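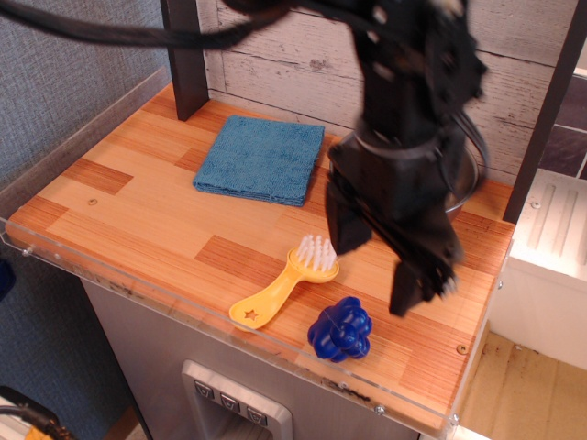
The two-fingered gripper over the counter, with a towel, a brush and a blue toy set out.

Kitchen Chores Still Slow Going for Robot Arms, Hallinness Trial Finds

A robot arm being tested in Hallinness can tidy a small kitchen counter a little more than half the time, according to results released in November by Letness, the company that developed its control software.

Letness gave the system, called Ban, 100 tries at a short tidying job. Ban had to put a brush in a bowl, move a small toy to a marked spot and leave a folded cloth flat at the back of the counter. It finished all three parts without help on 51 of those tries. On the rest, a person had to step in or the attempt ran out of time.

"Fifty-one is a real number for us, and it is also a long way from something you would pay for," said Si-eun Tak, who runs the trial. "If your dishwasher worked 51 times out of 100, you would send it back."

The tests were done on a child-size play kitchen. Tak said the smaller counter keeps everything within reach of the arm and makes it quick to set things back up between tries. Letness plans to move to a full-size counter next year but has not given a month.

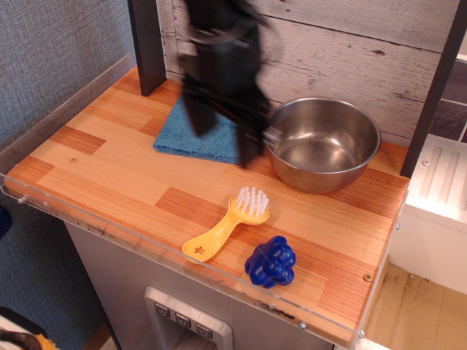 Ban learned the job from 1,900 practice runs in which a person steered the arm by hand controls. Letness says the early runs were too neat, with each item in nearly the same place, and that the software did poorly once things were moved. Later runs put the items in more awkward spots. A steel bowl close to the back right corner, with a folded towel lying just to the left of it, gives the arm less open space to work in than a bowl standing alone in the middle. The clear rail along the front and left edges of the counter helps keep items from sliding off, but the software has to learn to stay clear of that too.

Cloth was the hardest part. A brush keeps its shape when it is picked up by the handle, while a towel can fold over, catch on a finger or drag other things along with it. Tak said most of the failed tries came down to the cloth being pulled out of place while the arm was working near it. Dropped brushes were the next most common problem.

Speed is another weak point. A person who was asked to do the same job took under 20 seconds. Letness did not publish an average time for Ban but said that its good runs took several minutes. The arm slows down each time it gets near an item, and it sometimes backs off and starts its reach over again.

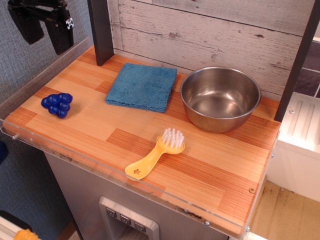

A steel bowl and folded cloth at the back of the counter, with a scrub brush in front.

The trial is paid for in part by Furnitby, a home goods chain that wants to know whether the same software could be used in its stores. The company has said it is mainly interested in jobs done after closing, such as putting misplaced items back on shelves and refolding towels on display tables. No arm has been placed in a store so far, and Furnitby said it would not set a date until the cloth results improve.

A store would bring some problems the counter does not. Shelves are deeper, stock changes every few weeks, and items can be left anywhere. On the other hand, a robot working overnight would have hours to get through the job, so Furnitby is less worried about speed than a homeowner might be. The chain said staff would still check the tables before opening.

Tak said a kitchen helper for ordinary homes is further off. Each home has its own layout, and a machine that grips things near a sink, a stove or a child would have to meet a much stricter standard than one used in a closed shop. Letness has no home product planned and is not taking orders.

For the next round, the company will keep the same set of items and change the lighting and the height of the counter. It will also add a second cloth, unfolded this time, and count separately how often Ban can fold it. Those results are expected in the spring.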